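Storage and Surface Use on a Shared Kitchen Table
Project report, Razia Naqvi and Hina Khattak

1. Background

Our flat, Phelan 3, has one table and a great many opinions about it. We eat on it, iron on it and, before deadlines, sleep on it. The project asked a modest question: how much of a shared table stays usable if everything on it has to justify its place?

2. Method

We took 688 entries from the household log over September and sorted them by object. Each object got a budget of 200 points, spent on being used and lost by being in the way. Hina designed the scoring. Razia argued with it -- this took longer than the scoring.

3. Findings

Mail scored worst. It arrives, is moved twice and retires under the fruit. Chargers did better than expected, mainly by being stolen. Tall, narrow things beat wide, flat ones every time, as a wide flat thing soon becomes a shelf for other things. The ribbed white container kept its spot through every round of scoring, and the light wood around it was easier to wipe than anything near the mail.

4. Limitations

One table, one flat, and two authors who both live there. Our scores for each other's belongings should be read with that in mind.

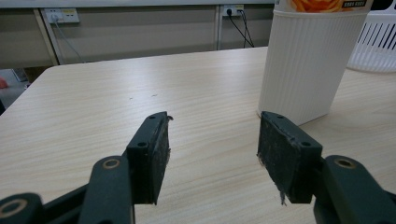 5. Next steps

We would like to repeat the log in the Busta building, where the tables are larger and the tenants reportedly calmer. Razia has agreed to move her mail before then.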